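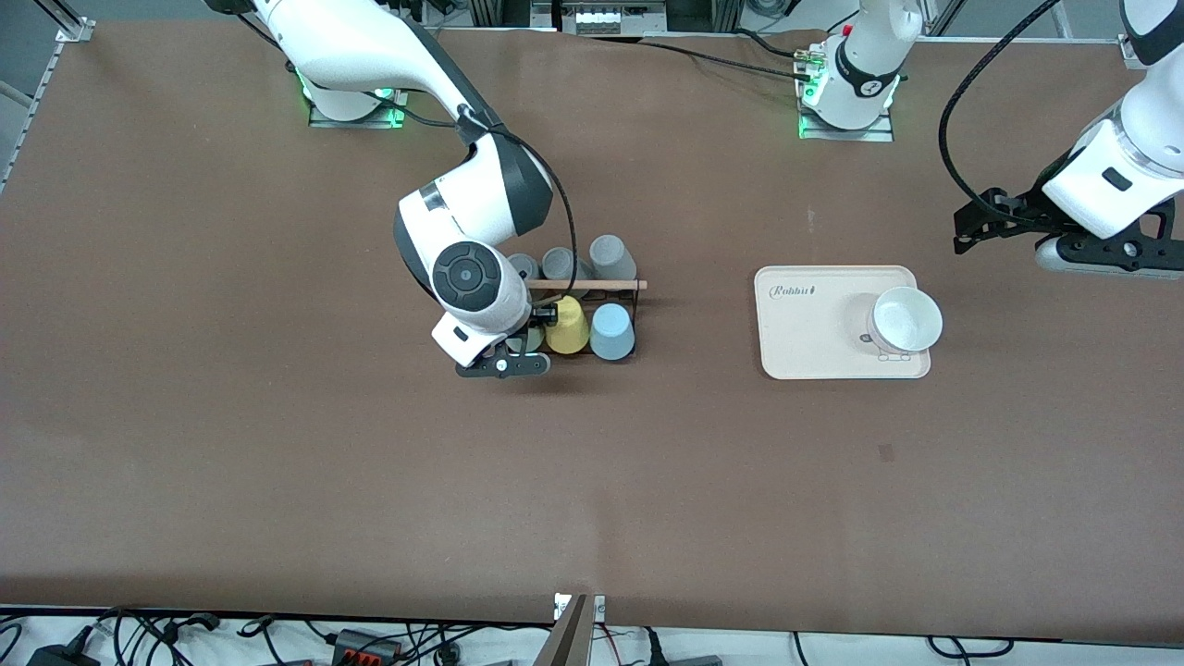
Cup rack and white bowl on the big brown table.

So I gave up coffee in January. Well, I gave up coffee after lunch, and let me tell you, that turned out to be the harder thing! Cutting it out completely I could have managed out of pure stubbornness. Having two nice mugs in the morning and then stopping, like a grown-up, was a different story.

It started because I wasn't sleeping. I'd go to bed at a decent hour, lie there making lists, get up, eat toast, go back to bed and make the same lists again. My sister-in-law (a terrific sleeper, very smug) asked how much coffee I drank and I said "oh, a normal amount." Then I wrote it down for a day. The last cup was at 6:30 in the evening. With dinner!

First thing I tried was decaf. I bought the Tramia one with the green label and I wanted so badly to like it. It tasted like the water you'd get from rinsing out a real coffee pot. I finished the bag anyway, I'm cheap, but I didn't buy another. The Korcombe decaf is much better, a bit smoky, and I still keep some in the freezer for when people come over after supper.

Then came the tea phase. You have to understand I grew up in a house where tea was for when you had the flu, so I knew nothing. I drove over to the Ostrowski shop in Leddale, the one next to the old shoe repair, and stood in front of a wall of tins for so long that the lady asked if I was feeling okay. She sold me rooibos, a mint, and something with dried apple in it. Came to $16 and I thought that was pretty fair.

The rooibos was the winner. I make it strong, with milk, in the same cup I'd use for coffee, and by the second week my hands had mostly stopped wandering over to the coffee maker at three o'clock. Mostly. There was a rainy afternoon when I caved and had a full mug, and I was up till two reading about lighthouses.

The headaches were real, by the way. Days two through five I was a bear. If you're going to do this, don't start it the same week you do your taxes, which is what I did. Drink more water than you think you need and go to bed early even if you just lie there.

And the sleep? Better! I still wake up some nights, but I'm not doing the toast thing anymore. My husband says I'm also nicer around four in the afternoon, and I've decided to take that as a compliment.

Next up I want to try chicory, which my grandmother used to drink and which I remember smelling wonderful and tasting like a burned stick. If you have a brand you like, leave it in the comments, and tell me whether you put sugar in it.

Recent posts
My one and only sourdough update
Why I quit the 600-piece puzzle
Soup for a cold kitchen
Cleaning out the spice drawer

Contact | Copyright, all rights reserved | Back to top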